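Home | Taps | Brew Log | Tickets

Ticket 506: Peltonen stout pouring all foam
Wed 1 April, by Siiri Heinonen 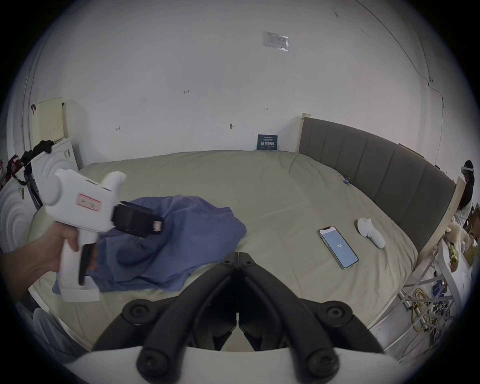
Line 5 has poured nothing but foam since the keg went on, and I love this beer too much to let it go! Regulator reads 13 psi, cooler is fine, lines were cleaned in February.

Update: Tyyne Kiiskinen swapped the coupler. Same foam, sadly.

Update: dropped to 8 psi, then found a kink behind the Jolteck tower. Straightened it and wow, a gorgeous tan head and that big roasty smell. Leaving this open through the weekend.

Recent tickets
Nulis saison, slow pour
Trilelbridge porter, keg seal leaking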